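Manalastas Hall to reopen its back rooms in November

May 8, 2026

It has been a long time coming, and anyone who ever took a pottery class or sat through a strata meeting at Manalastas Hall will be pleased to hear that the two back rooms are finally getting the attention they've been asking for. The hall turns 83 this year, and while the front has had its share of paint and polish, the rooms behind the kitchen have mostly made do with a space heater and everybody's good humour.

Local builders Pludeto will start once the winter classes have found somewhere else to go (the Dronamard Street library has kindly offered its upstairs room, so please don't turn up at the hall with your sewing machine!). The plan takes in new wiring, proper insulation, a ramp at the side entrance and seating for 40, with enough cupboard space that the choir can at last stop keeping its music in the kitchen.

Colour has been the great talking point, as it always is. Neighbours who came along to the open evening were asked what they'd like on the walls, and opinions ran from a sensible cream to something a good deal bolder, with plenty of friendly argument over the tea urn. Suggestions can still be left in the box by the front door until the end of the month.
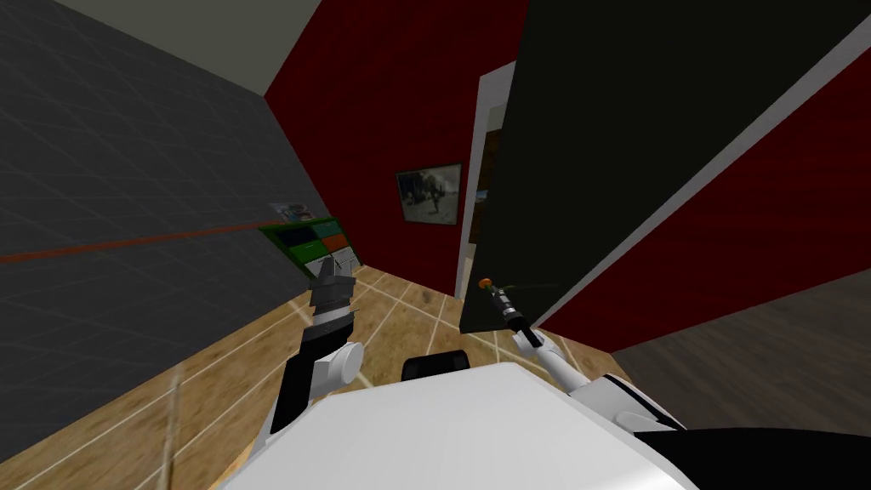 A deep red back wall, with a white-framed doorway beside the picture.

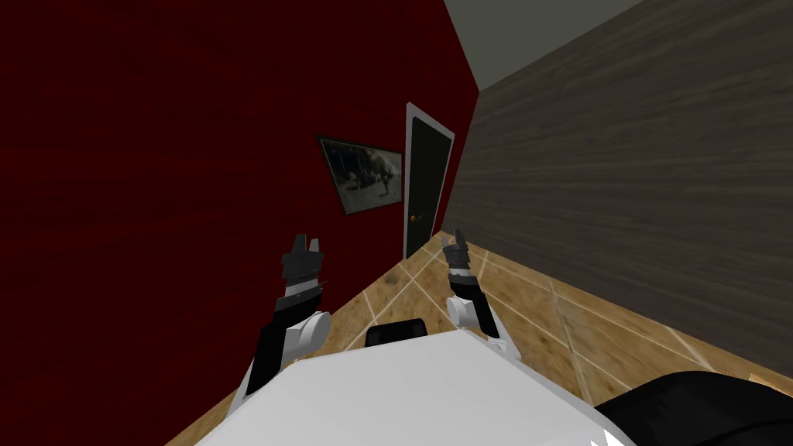
Sang-wook Kong would be happy with any colour at all, so long as the heating works by the first cold night and the Thursday-style folding chairs, the ones that pinch your fingers, are never seen again.

Contact the newsroom | © 2026 The Grader | Back to top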